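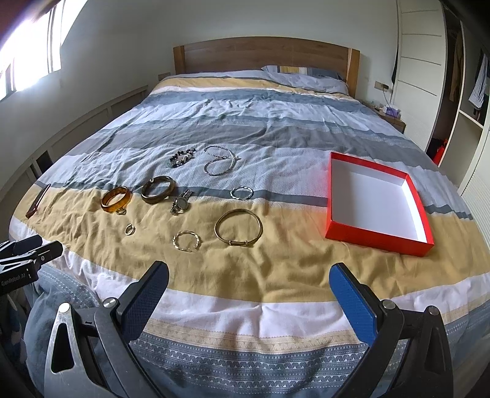

Sorting and Storing Everyday Jewelry

Household Guidance Sheet, Wurano Residents' Service
Revised 20 Jun 2022

This sheet sets out a method for sorting a small personal collection of jewelry and returning it to storage in good order. It is intended for everyday pieces such as bangles, chains, rings and wristwatches. Items of high value, and items covered by a separate insurance schedule, should be taken to a jeweler for inspection before they are cleaned or repacked.

What you will need

A made bed or a wide table
Two soft, lint-free cloths
A small bowl of lukewarm water with a drop of mild dish soap
A soft toothbrush kept for this purpose only
Small zip bags or fabric pouches
A lidded box with dividers
Paper labels and a pencil

Step 1. Prepare the surface

Make the bed and pull the cover reasonably flat. A bedspread is suitable because pieces do not roll far and are not scratched when set down. A striped cover, like the one shown with its mustard-yellow and slate-blue bands, will serve perfectly well. Small rings are easiest to find again on a plain, strongly colored area, and residents with a patterned cover may prefer to place them there. Close the bedroom door if there are pets or young children in the home.

Step 2. Empty every container

Bring together the contents of all boxes, dishes, drawers and travel pouches. Check coat pockets and toilet bags as well. Lay each piece down separately, with space on all sides. Do not tip a box out onto the bed, as chains will knot around anything with a clasp.

Step 3. Group by type

Arrange the pieces in the following groups:

Rigid bangles and open cuffs
Beaded bracelets
Chains and necklaces
Rings
Watches
Earrings and brooches

Rigid bangles may be stacked later, but at this stage they should lie flat and apart. Beaded bracelets are best set down in a loose oval, so that the full length of the cord can be checked. Chains should be laid out in open loops with the clasp in view. Place a watch with its face upward and its bracelet gathered behind or beside it.

Step 4. Inspect

Work through one group at a time, near a window if possible. Open and close each clasp. Run a fingertip along the inside of bangles to feel for cracks or rough edges. On beaded pieces, look for frayed cord between the beads. Press gently on any stone or raised setting - movement of any kind means that the ring should not be worn until it has been repaired. Open bracelets made of twisted metal should never be squeezed to a smaller size by hand, as repeated bending weakens them.

Set aside damaged pieces in a labeled pouch. Residents may leave items for repair at the Drivitz counter on the ground floor, where Mr. Tsutomu Hamada accepts them on weekday mornings. A receipt is issued for each pouch. Pouches not collected within 29 days are returned to the registered address.

Step 5. Clean

Plain metal bangles and chains may be wiped with a cloth dampened in the soapy water, then with a second cloth dampened in clean water, and dried at once. Use the toothbrush on links and twisted metal only, with light pressure. Wood, horn, shell, amber and plastic should be wiped with a dry cloth. Watches must not be placed in water, whatever rating is printed on the case.

Allow cleaned pieces to rest on a dry towel for up to 5 hours before packing them.

Step 6. Store

Fasten every chain before it is put away, and give each one its own pouch. Place rings in the smallest divisions of the box. Stack bangles by width, with the broadest at the bottom and a fold of cloth between metal and non-metal pieces. Store watches flat, away from loudspeakers and magnetic bag clasps.

Label the box on the short side and keep it in a dry drawer. Bathrooms are not suitable.

Further sessions

The next supervised sorting session will be held in November. Places may be reserved with Mr. Takeshi Hoshino in Room 121. Participants should bring their own box and pouches; cloths are provided.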